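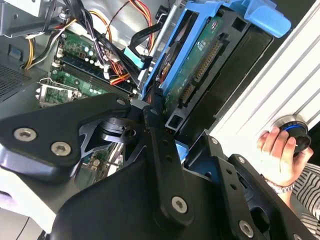

Inside an opened desktop tower, with the processor socket empty.

18 January 2023
By Miroslava Stasiv

The open day at Skinddale was billed as a chance to see what becomes of the office computers our councils throw out. I went along doubting most of the leaflet and came home doubting rather less of it, though the headline figure still bothers me.

That figure is 3,474, the number of desktops Skinddale says it "saved" last year. I asked Emmanuel Laizer, who led the morning tour, what counts as saved. A machine that leaves the building to be used again, he said. And one stripped for its memory, with the case sent for scrap? He thought that probably counted too. I would have liked a firmer answer, given that the number is on the leaflet, the banner and the side of the van.

The tour took 60 minutes, a good part of it spent in the corridor listening to the history of the building. We were then shown the intake shelves and the wiping room, where the drives are erased. I have no complaint about the wiping room. Each drive gets a printed slip with its serial number, and Brândușa Preda let us read through a folder of them without hovering.
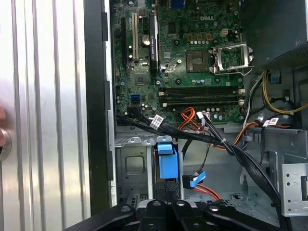 The shop was harder to like. A refurbished desktop costs £172, with a keyboard and mouse but no screen. For a school buying in bulk that may be fair. For the families the leaflet talks about, it's a lot to pay for an old office machine with a 4 month guarantee. When I said so, I was told a cheaper range was coming in April, price to be decided.

Kipchumba Nyaga gave the talk after lunch and was the best thing in the day. He admitted that many donated machines are too old to be worth the electricity, and that donors use the scheme to dodge disposal fees. None of this is in the leaflet. He also said the partnership with Trarkholm, announced with such a fuss, has so far produced one meeting and a shared car park.

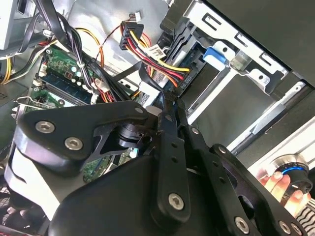 Can you take your own old computer along?
Only on a Saturday morning, and they'll turn away anything with a cracked case or a missing drive.

I'd go again for the talk, if they let Mr Nyaga have longer. The tea was weak and the signs from the bus stop point the wrong way.

Last updated: the bulk price list has since been taken off Skinddale's noticeboard, so I've removed my paragraph on it.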